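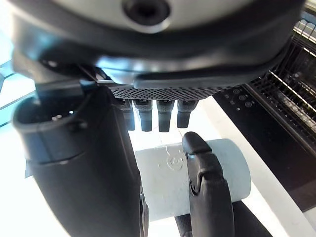

I picked paper towel for my household waste project mostly out of guilt. My flat at Trilside goes through it like mad, and when our tutor asked us to choose one thing people throw out without thinking, I looked up from my laptop at a kitchen bench covered in scrunched-up sheets and that was me sorted. It's such a plain object, too. A white roll sitting on a white surface just about disappears, and I reckon that's part of the trouble (you don't notice it the way you notice a big ugly bag of plastic).

What I wanted to know was pretty simple: how many sheets do student flats use in a week, what for, and would they use fewer if there was a decent cloth within reach? I asked every flat in our building and 18 said yes. Each one got a tally sheet to stick on the fridge, with columns for spills, hands, drying dishes, food (bacon, mostly) and "other". People were meant to put a stroke down for every sheet they tore off. The first week was just normal life with no cloths from me.

The total for week one was 991 sheets. I honoured every stroke, even the ones drawn as little flowers. Drying hands was the biggest column by miles, which I did not see coming! I'd put my money on spills. The "other" column was a bit of a dog's breakfast - one flat used it for cleaning bike chains and another for pressing tofu, and I couldn't work out where to put a sheet used as a plate, so I left it in "other" as well.

For week two I bought 30 cotton cloths in a sale at Midero, out of my own pocket, and dropped them off with a stick-on hook for each flat. My only instruction was to hang the hook somewhere near the sink. I had a whole colour-coding scheme worked out, with blue for hands and yellow for benches, but they only had grey left.

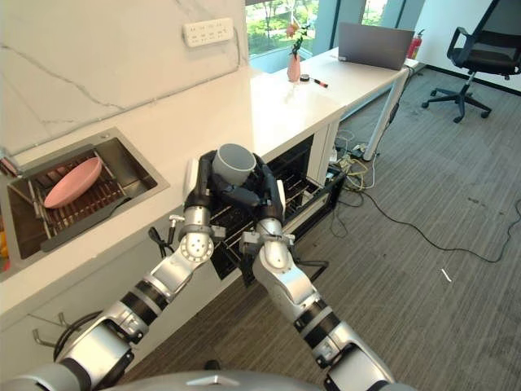
Iresha Samarakoon wrote on my draft that I should be careful about calling the cloths the cause, seeing as week two was also the week before mid-terms and half the building was living on toast. She's right and I've changed the wording. Every flat that handed back its second tally was down on week one, but two flats lost theirs and one came back too soggy to read, so I haven't given a combined total for the second week. It wouldn't be fair to put it beside the first one.

The washing is the other thing I should have planned for. By day four people were messaging me to ask whose job it was to launder the cloths, and in my own flat the answer was apparently mine. A few flats said theirs smelled off and went back to paper for anything involving meat. I don't blame them. If I ran it again in April I'd give out more cloths per flat, put a little bucket under the hook for the used ones, and write down how much extra washing it made. I'd also split "hands" into washed hands and sticky hands, as I suspect they're very different habits.

My flat still buys paper towel, by the way. We keep it in the cupboard over the fridge now and I have to stand on a chair to get it.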